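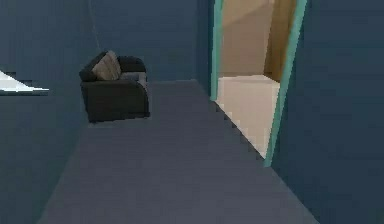

Reading Chair Lighting, Part 2: Beam Angle and Placement

The first part covered lamp output and color temperature. The remaining variables are beam angle, lamp height and the position of the lamp relative to the reader. These matter more in a dark-walled room than in a white one, and most published advice assumes white.

A white wall reflects most of the light that reaches it. A navy or slate wall reflects very little. In a white room a ceiling fixture produces a usable level at the chair even when it is badly placed, as the walls return a good part of the output. In a dark room the walls contribute almost nothing and the page depends on the direct path from lamp to paper. Replacing the ceiling bulb with a brighter one raises glare faster than it raises the level on the page. I tried this in the Erkville apartment before I owned a meter and went through two bulbs before giving up.

Distance

For a small source, illuminance falls with the square of the distance. Moving a lamp from 24 inches to 48 inches from the page cuts the light to a quarter. The rule stops holding when the shade is large compared with the distance, but for a narrow reading head it is close enough for planning.

The practical result is that a weak lamp placed near the page beats a strong lamp placed across the room. My current lamp is a Makberg floor model with a jointed arm. The head stays level with my ear when I am seated, slightly behind the shoulder. I set the dimmer so the meter reads roughly 200 lux at the page, lower than many guides recommend. It suits me for paperbacks in the evening. For small print I raise it.

Beam angle

A narrow beam produces a bright patch with a hard edge. Turning a page moves half the text out of the patch, and the eye has to keep adjusting. A wide beam spreads light over the lap, the arm of the chair and the floor, and the level at the page drops. I tested three reflector bulbs in the same head and kept the middle one. The wide one would be the better choice for knitting or anything else that occupies both hands and some lap.

If the manufacturer gives the beam angle, note that the figure normally refers to the point where intensity falls to half of the center value. Useful light extends past it. The Thaweesak bulbs I bought in November gave no angle on the box, so I held each one a fixed distance from a sheet of graph paper and measured across the sheet until the meter reading halved. Two readings and some trigonometry give the angle.

Glare

Two kinds need checking. Direct glare occurs when the bulb itself is visible from the seated position. Sit down, look up from the book and tilt the head until the bulb disappears behind the rim. Reflected glare comes off coated paper and screens, and is fixed by moving the lamp to the side. A lamp directly in front of the reader will nearly always produce it.

Dark rooms add a third problem, contrast between the page and everything behind it. A bright page against an unlit navy wall is tiring after an hour. A second lamp of low output, aimed at the wall or set on the floor behind the chair, reduces the difference. Mine draws 7 watts and is on a timer.

Dimming

The Bakau dimmer I fitted flickers below 12 percent with LED loads. It is a trailing-edge type and the bulb is listed as compatible. Adding the second lamp to the same circuit moved the threshold slightly lower. I have since put the floor lamp on its own inline dimmer and left the wall unit at full. I have not measured the flicker frequency.

Part 3 will cover switch position and cable routing under carpet edges, including what the local code does not allow.

Recent posts
Reading Chair Lighting, Part 1: Output and Color Temperature
Calibrating a cheap light meter
Paint reflectance values and where to find them
Replacing a lamp socket
Noise from dimmers

Contact | Copyright, all rights reserved | Back to top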